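# Gripper and Camera Comparison: Questions We Keep Getting

Last revised December 21, 2019

Polyxeni Spanos asked for one page she could send people to instead of answering the same email all month. The comparison ran through November, entirely in simulation, and the questions haven't changed much.

**What did you compare?**

Two grippers (the Tromine parallel jaw and the Woleck three-finger), two camera positions (wrist and shoulder), and one controller with two sets of gains. The arm model was the Enriquez throughout. We would have liked a second arm. We would also have liked a second budget.

**How many runs?**

285 with the Tromine and 173 with the Woleck. The numbers don't match, and yes, we noticed. The Woleck's finger joints made the physics step crawl, and we ran out of month before we ran out of Woleck.

**Why simulation? Don't you have a lab?**

We do. It has one arm in it and a sign-up sheet. A simulated gripper can be driven into a dresser all afternoon and the only thing that suffers is the log file.

**What do the cameras see?**

Less than you'd hope. New people tend to picture a camera view as a tidy shot of the gripper with the target in the middle. Before you write any code that depends on that, spend a while paging through raw views. Some have furniture in them, some have a lot of floor, and some are mostly robot.
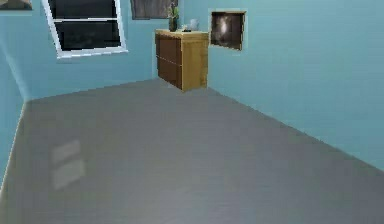
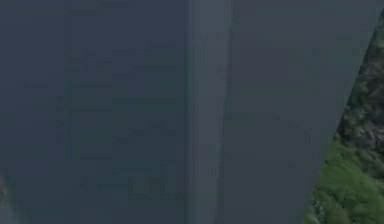
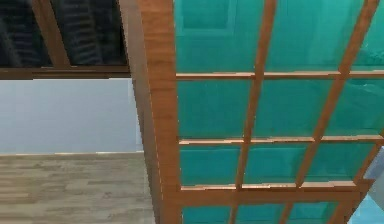

*Simulated camera views, top to bottom: blue room with dresser, dark gray surface up close with greenery past its edge, wood and teal glass panes at a steep angle.*

**Is a view filled with gray a rendering bug?**

Check the arm pose first. A big flat patch of gray at very close range reads like a piece of the arm or gripper body parked in front of the lens. Thanasis Athanasiadis lost most of a morning to the graphics driver before he tried moving the elbow. He has asked us to put this question near the top. It is now in the middle, which is a compromise.

**Can I throw those views out?**

Flag them, keep them. The controller will meet the same blocked view when you deploy, and it won't get to throw anything out. We flag any view where one surface covers more than half the pixels.

**Which camera position should I start with?**

Shoulder, for getting to the target. Wrist, for the last bit before contact. If you only get one, take the wrist and plan on a slower approach. Tracey Tapley disagrees and has a slide deck about it, available on request, or sometimes without one.

**Does glass cause trouble?**

It did for our depth estimate. Panes gave us readings at the glass, behind the glass, and once several feet inside a wall. Turn on the color-only fallback for cabinets and windows. The setting is `depth_mode: color_only` and it is off by default for reasons lost to time.

**What image size did you use?**

384 by 384 for every camera. Going larger made the pictures nicer and the grasps no better.

**So which gripper won?**

The Tromine, on boxy things and drawer fronts. The Woleck did better on anything round, when it finished. If you're opening drawers with no handles, neither one will make you happy. Kiros Negussie is trying a suction cup on those next.

**Where are the gains?**

In the Ulwood config folder. Use set 7. Set 6 is the one that hums, and please don't "fix" it in place, because Iraklis Sfakianakis is still using it as his baseline.

**My results don't match yours. Who do I write to?**

Polyxeni. Send the config file, the random seed, and the first view from each camera. A message that says "it's jittery" will be sent back to you with a link to this page.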